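Sornby project: progress report to the Leiva fund
December 6, 2018
Written by Audrey-Anne Tremblay

You asked in September for a plainer account of whether the Plostow method works on real computers. My answer is that it works more often than I expected and less often than the earlier reports claimed.

The method itself is simple to state. The robot learns a task such as fitting a processor from recorded runs in which a person steers the arm, and then does the job without help. Plostow's claim is that it needs far fewer recorded runs if it is also shown the last few centimetres of each move again and again. We trained one version with 100 full runs, as they suggest, and another with 500 and no extra close-up work. Both were tested on whole desktop computers laid on their side, with the cables left in.
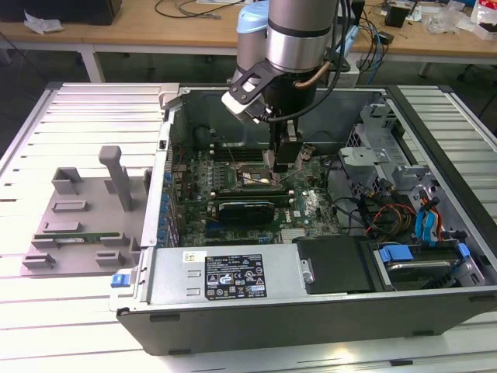
The two versions came out almost level on memory modules. That sounds like good news for the smaller set, but I would not lean on it. We used one model of computer for all the memory trials, and a method that has only met one board may just have learnt that board. Facundo Pereyra thinks this is too gloomy. He may be right, and the second model of computer, when it gets here from Bostby, will settle it.

Processors are another matter. Out of 40 attempts with the smaller set, we counted 23 as good. The earlier report gave a higher figure for the same kind of trial, but it counted any processor that ended up resting on the socket. I have counted only those lying flat and the right way round, which I think is what you would want to pay for.
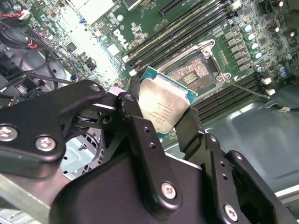 Most of the failures began well before the socket. If the processor is picked up at the wrong angle, the arm carries that error all the way across and the close-up training does little to mend it. Plostow's write-up says the last stage will correct for a poor grip. We saw small corrections, but none large enough to rescue a bad one, and I have asked them for the recordings behind that sentence. They have not replied yet.

Our fixture tray may also be making the results look better than they are. Every part starts from a known place, which takes a good deal of searching out of the job. It brings its own trouble too: with those raised corner guides and the tall tab sticking out in the middle, the fingers have little room when they come in close.

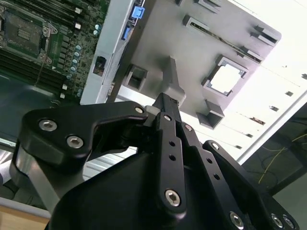
Camera views are the part of the work I trust least. The wrist camera is meant to give the method its detail, yet the gripper's own links and base fill much of what it sees, and near the tray they take up the lower half of the view. We ran the processor trials again with the wrist view switched off, expecting a collapse. Results dropped, though by less than the method's authors would predict. Either the fixed camera is doing more than we thought or the wrist view is being poorly used — I can't yet say which.

For the next 2 months I propose to repeat the processor trials with the starting places moved about, and to hold off on graphics cards. Facundo would prefer to start on the cards now. I see no sense in adding a harder part while the grip problem is open. The budget is unchanged.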